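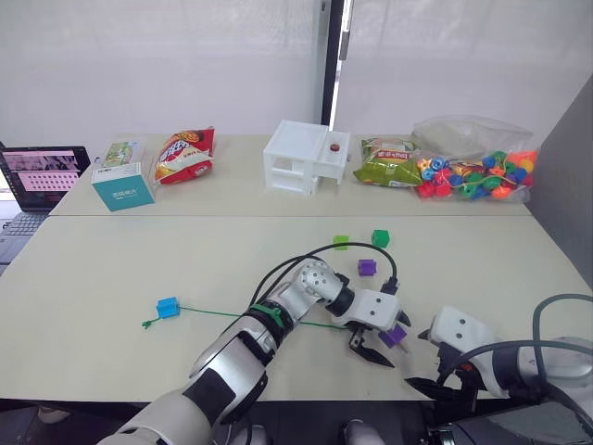

Cable day on the two-armed cell

I have been looking forward to writing this one up, because I finally got the cables on our bead-threading cell to behave and I'm a little giddy about it.

If you missed the earlier posts: we have two arms facing each other over a beige table, and the job is stringing toy lacing cubes. One gripper brings a cube, the other deals with the string. Both grippers are white, with black fingers, and the fingers are where I thought all my trouble was. I spent most of November swapping fingertips. Wrong place to look!

The trouble was the left wrist. Two black cables go up and over it in a big arc and come down again at the gripper. With the arc too short, the cable pulls tight when the last joint rolls and you get a tiny tug right as the fingers close. You can't see it by eye. You see it in the gripper log, as a position error that only turns up past a certain wrist angle. Ilse Geerts spotted the pattern after scrolling through 264 grasps over lunch, and I owe her a very large cake.

So the arc is now generous, and the cables are held at the forearm with a green tie. Getting that tie right took longer than everything else put together. What worked for me:

Move the arm to its worst pose first, wrist fully rolled and elbow folded, and leave it there with the motors off and the brakes on.

Feed slack toward the gripper until the cables stop pulling at the connector, then add a bit more.

Close the tie just enough that you can still slide a cable through with two fingers. I crushed the jacket on my first try and had to order a new lead from Tesix.

Run the whole range slowly, both directions, with a hand on the stop button. Watch that the loop doesn't sweep into the other gripper's space (mine did, twice, and it makes a horrible slapping noise).

The right arm has one thick grey cable running over the top, and I left it alone. It has never given me a bad reading and I'm superstitious.

After that I redid the zero on both grippers and put a few cubes down for a check: purple, green, and the blue one with the thin green string already through it. I like starting with a threaded cube, as the string goes under the arm and any snag shows up early. Then I let it go for 300 cycles at half speed while I tidied my notes. The error at the high wrist angles is gone, and I may have done a small dance.

Next up is the tabletop height, which Ivars Šimkus keeps telling me is 2 mm off on the left side. He's probably right. I'll bring the feeler gauges tomorrow and let you know what I find, plus how the tie looks after 700 more cycles.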